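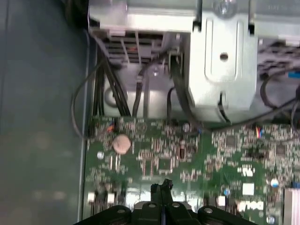
Perinlow Equipment Reuse Workshop - Gallery: Desktop Refurbishment

The Perinlow Equipment Reuse Workshop receives withdrawn desktop computers from schools, libraries and council offices across the district and returns them to working order. Over the past year 288 machines passed through the workshop. Of these, 200 were placed with households and small charities, and the remainder were taken apart for spares or sent for metal recovery.

This gallery is concerned with the inside of the desktop case, and in particular with the motherboard, the memory and the processor. It is intended for donors who wish to know what becomes of their equipment, and for trainees preparing for their first bench assessment in September. The notes have been prepared by Cengiz Oral, Workshop Supervisor.

The bench

All internal work is carried out with the side panel removed and the case laid flat. Loose cables are tied back before any part is fitted. Sheet-metal edges inside older cases can be sharp, and trainees are reminded to keep their wrists clear of the drive cage.

Memory

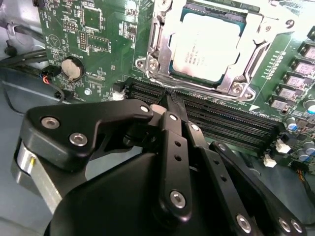

Memory is selected from the workshop's tested stock, which is held in Fluno storage trays and sorted by type and capacity. Modules of different speeds are not mixed in one machine. On a board such as this one, the four slots run parallel to one another and pass just below the processor socket, with fine gold-coloured contact rows visible in the grooves. The contacts should be inspected under a good light. A slot that holds dust or fibres is to be cleaned with a soft dry brush, and compressed air is used only with the permission of the supervisor.

Each machine leaves the workshop with its memory recorded on the Rarport job sheet, together with the result of an overnight test. A machine that fails is returned to the bench and the slots are tried one at a time.

The processor

The processor is handled by its edges at all times. The contact pins in the socket are easily bent, and a damaged socket will usually mean that the whole board is withdrawn - a loss the workshop would prefer to avoid. The load plate is opened fully before the processor is brought near, and the corner marking is checked against the socket. No pressure is applied until the processor is sitting level.

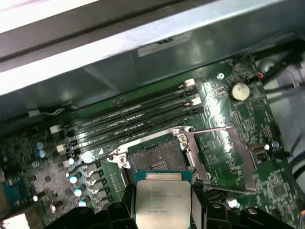 After assembly

Once the processor and memory are in place, the cooler is fitted with fresh thermal paste and the machine is started without its side panel. Supervisors allow 52 minutes for the first full check, including fan, storage and network tests. The side panel is then replaced and the asset label applied to the rear of the case.

Visiting and donating

The workshop occupies the ground floor of the Wong Building, Perinlow. Donations are received at the side entrance from 10 am until 4 pm. Organisations wishing to donate more than 12 machines are asked to write in advance so that shelf space can be set aside. Monitors and printers cannot be accepted at present.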